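Groso Bench Notes: Collecting, Week Three

By Marjan Hashemi
November 29, 2020
4 comments | 12 shares

Quick one from me, I'm writing between batches and Kha wants the laptop back.

So. The count. 741 usable demonstrations on the drive as of this morning, all on the cup task. Usable meaning somebody watched the whole thing back and didn't reject it. The raw pile is a fair bit bigger and I'm not giving that number out because it makes me sad. Target was to be further on by now but we lost most of a week to the clock problem (see last issue, not going over it again) and then the Hilusthorpe people needed their format changed. Done now. Please nobody touch the format.

What we're recording, for those who joined the list recently: small arm, two fingers, teleoperated. Operator drives it to the cup, closes, lifts, puts it down somewhere else. Full joint log plus the cameras, including one looking straight down. Then reset and go again. It's as dull as it sounds. Kha Âu has done the bulk of the driving and is much smoother than me, you can tell our runs apart from the joint plots alone. Mine look like a seismograph.

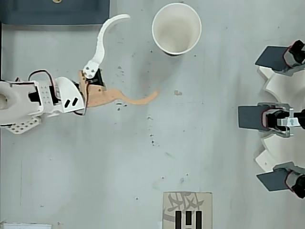 View from overhead, cup out on the table and the two-finger gripper open.

Things we changed this week, in no order.

Starting positions. We were being lazy. Plotted where the cup sat at the start of every run and it was one fat blob in the middle with a few strays, so of course the policy reaches for the middle. It reached for the middle with the cup nowhere near it. Kha wrote a little script that picks a spot and an arm pose at random and reads it out before each run. Slower, but the plot looks a lot better already. Anyone collecting at Zakwood, please use the script. It's in the shared folder under tools.

Failed grasps. Old rule was delete. New rule is keep, IF the operator recovers and finishes the job in the same run. Those go in with the tag "recover". The first model we trained had never seen a miss, so when it missed it just carried on with its lift holding nothing, very confident. If you miss and give up, that's still a reject, but write down why. One word is fine. "Slip" is fine. "Bad" isn't.

Pauses. Stop thinking with the arm still running! Half my runs have a long freeze right before the close where I'm making up my mind, and the model learned that too. It hovers. We now trim anything longer than 3 seconds, but trimming is a pain and it leaves a jump in the log, so better to plan the move first and then press record.

Batches. 10 runs, then swap operators. We tried longer ones and the last few in every set were garbage, you can see the paths getting shorter and sloppier. Swapping also gives us some variety in style, which Yazdani has been asking for (that's the training side, not a person, I've had that question twice now).
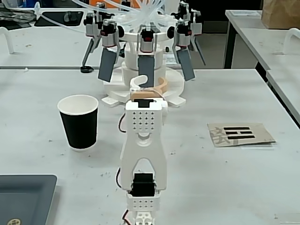 Where the model's at. We trained on almost everything up to Thursday and ran it overnight, then I sat with it for the morning. Near the center it's decent. Toward the corners it gets the direction right and then comes in too low, nudges the cup and chases it. Kha thinks it's not enough corner data, I think it's the overhead view losing height information, and we've agreed to stop arguing until there are another 100 corner runs to look at. Those start tomorrow. If I'm wrong I'll say so in the next issue, in small print.

One thing I did like. With the recover runs in, it backed off after a miss and had another go. Did it more than once. Then it got stuck doing it over and over and I had to hit stop, but still. The old one never tried.

Housekeeping. File names: date, operator initials, batch, run. No spaces. I've renamed everything from the first week by hand and I am not doing it a second time. Check your disk space BEFORE a batch, we lost the tail end of one on Wedensday to a full drive and the software didn't say a word about it. Camera check at the start of every session too, compare with the reference still and if it's shifted, stop and fix it first.

Still need: one more person who can drive for an hour or two in the afternoons. No experience necesary, Kha will train you. Bring headphones for the script readout or the rest of us have to listen to it.

Labels for batch 60 onward are not checked yet, so don't train on them. I'll send a note round when they're clear.

Ok, Kha is standing behind me. More next time.

Marjan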